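We did it! After eleven years of nursing along the old storage tank in the basement, we finally had a proper hot water recirculation line put in, and I cannot stop telling people about it.

If you've never lived in a long, skinny house, here's the issue. Our heater sits at the front, under the stairs, and the kitchen is way out the back. Every morning I'd turn on the hot tap and stand there while 53 feet of cold pipe emptied itself down the drain. I timed it once at 71 seconds! You can fill a lot of watering cans in that time (I did, and the tomatoes loved me for it).
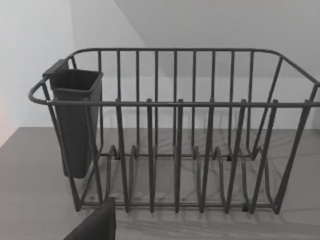 The idea of a recirc loop is pretty simple. A little pump pushes the water that's been sitting in the hot line back toward the heater, so it's already warm when you open the tap. Some setups run a separate return pipe and some use the cold line as the return, with a small valve under the farthest sink. We went with the valve, mostly to save opening up the walls. For anyone who washes up by hand and stacks it all in a wire rack like the dark grey one up there, quick hot water at the kitchen sink is a treat.

Our plumber was Nimal Barua, who came all the way from Poltberg and was wonderful with my endless questions. He talked me out of running the pump around the clock. Ours has a timer, so it comes on before breakfast and again at suppertime, and the rest of the day it just sits there minding its own business.

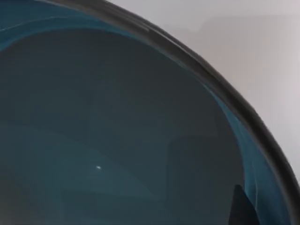
He also insulated every bit of hot pipe he could reach, and I'd do that part even if you skip the pump entirely. Foam sleeves are cheap, you cut them with a bread knife, and it's a very satisfying afternoon. I did the last stretch behind the furnace myself and only bumped my head twice.

The whole job came in at up to 1000 dollars less than the quote for moving the heater, depending on how you count the drywall. My neighbour Rui has already been over to look at the valve!
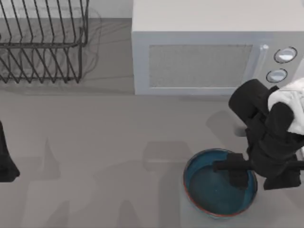
Dish rack and microwave on the grey counter, from above.

Next on my list is the upstairs shower, which has a mixing valve older than I am. Nimal thinks the cartridge can still be had, so I'm going to start phoning around in March. If you've tracked down a part for an old Garcia valve, please leave me a comment!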